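Review: Dorholm two-arm garment folder, trial unit
By Ottó Sipos, April 2022

Two stars from me, and one of those is for the hands. They're well made, with proper fingers, and they can pinch a single layer of cotton without chewing it up.

Dorholm's brochure says the pair will "free your staff for better work." I run a returns room with eight people, so I asked what the better work was. Nobody at the demo had an answer. Kálmán Bodnár folds up to 60 shirts an hour and talks the whole time. The arms took 117 seconds over one shirt, then 121 over the next, and Kálmán had to lay both out first.

So his job changes from folding to feeding and waiting. He calls that a demotion. Zsolt Magyar liked it better, as his wrists are shot, and I'll grant that counts for something. Pay for the new role wasn't mentioned in the contract they sent.

Setup is fussy, the cables get everywhere, and thin fabric gives it trouble at the collar. I'd look again if they get the time down by half. Until then we're keeping the folding tables. 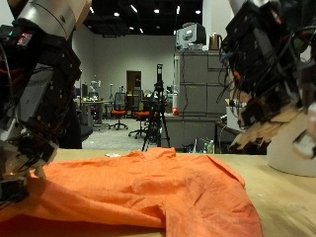
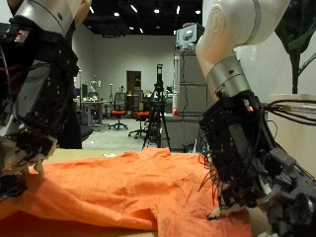
Both hands over the table, with an orange garment still to be folded.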